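Review: Lener wooden blocks, mixed set (colored + plain)

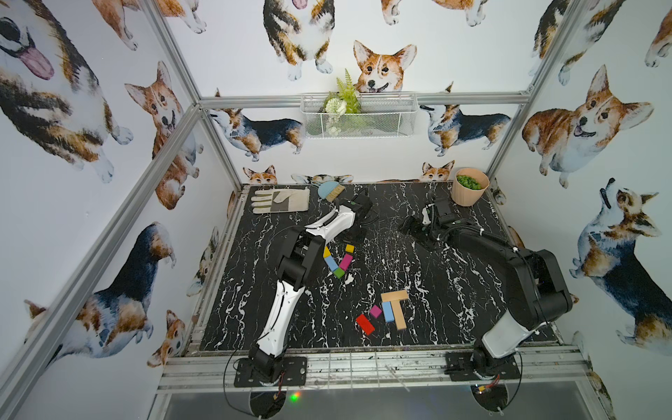

Pei-shan Wan asked under my last post whether the plain ones are worth having or if you should just get the all-color box. Good question, and she said hers feel "a bit waxy" which mine don't, so maybe different batches. Anyway. Finally writing this up. Short on time, so bear with me.

What you get: small wooden blocks, some painted, some bare. Cubes, rectangles, flat plank type pieces. Red, yellow, orange, magenta, light blue, green in mine. Lid slides. Lid sticks. More on that.

Price was 22 dollars at Flunadby, the one by the post office. Online it was a bit more plus shipping. Went to the store.

The color. Strong, even, no bald spots on the corners out of the box. The magenta is my favorite and I don't even like magenta. On a dark tabletop they look great, really pop, you can find them all at a glance. On our beige rug, the yellow vanishes. I have stepped on it. Twice. The light blue is paler than the picture on the lid, closer to a hospital wall color, but fine.

Paint wear: one corner on the red rectangle has gone, down to wood. That was the hallway tile. A long drop down the stairs too, so I'm not blaming Lener for that one.

The plain pieces. OK so this is where I'd tell Pei-shan to get the mixed set. Two reasons. The bare wood has more grip. Lay a plank across another plank and it stays put, where painted on painted slides if you breathe on it. Also you can draw on them. We did windows with pencil, erased most of it, did doors. Pencil comes off with a regular eraser, leaves a bit of a shadow. Marker does not come off. Ask me how I know.

Edges are rounded just enough. No splinters so far, and I ran my thumb over every one the first night. One plain block had a rough end. Sandpaper, a minute, done. Shouldn't have to at this price but whatever.

Sizing. Here's my main gripe. The cubes are small. Nice in the hand for a grown up or an older kid, but put a cube next to one of the rectangles stood on end and try to bridge them and you've got a slope. I'd want the rectangle to be exactly two cubes high. It isn't. It's a hair over. So every bridge has a lean to it, and anything you put on top of the bridge goes for a walk. You can fix it with folded paper. I have a lot of folded paper now.

Standing up: the rectangles stand fine on a hard flat surface. On carpet forget it. On a tray, fine.

Compared to the Proro set, which we had before and gave to my nephew: Proro blocks are bigger and heavier, the cuts are more exact, the colors are duller. Proro builds better. Lener looks better and makes less noise when it all comes down, which at 6:30 in the morning counts for a lot. If I was buying for towers only, Proro. For sorting, patterns, lining up, making little streets across the table, Lener every time.

Also tried the Fu ones at a friend's house. Too shiny. Slippery. Smelled like a new shower curtain. Pass.

Things we use them for that arent towers:
Sorting by color, then by shape, then arguing over which is right.
Making letters. A T is easy, two planks and you're there. S is a nightmare with blocks, don't start with S.
Curvy lines from one side of the table to the other.
Copying. One person builds something small, the other has to make the same thing. Best game we've found and it needs hardly any pieces.
Holding down the corners of wrapping paper.

Cleaning. Damp cloth, dry straight away. Don't soak them. The booklet says so, and I beleive it, the plain ones soak up juice like bread.

The lid. It's a slide lid and the groove is too tight. In September, when it was humid, could not get it open without a butter knife. Rubbed a candle along the groove and it's better. Not good. Better. We keep them in a cookie tin now, so the nice box holds crayons.

Missing from the set: any kind of arch or triangle. No roofs, so all our houses have flat tops, or a plank across the top sticking out both sides like a bus shelter. A couple of triangles would sort it. Lener does sell an add-on with those but Flunadby didn't have it and the shipping is half the price of the blocks.

Ronaldo Lacson mentioned they do spare pieces if you email them. Haven't tried. Would like a second orange one, the cat has had ours under the stove before.

Would I buy again: yes, mixed set, in the store, and take a candle to the lid. Four out of five. Loses one for the two-cube thing, which still bugs me every single time I put a bridge up.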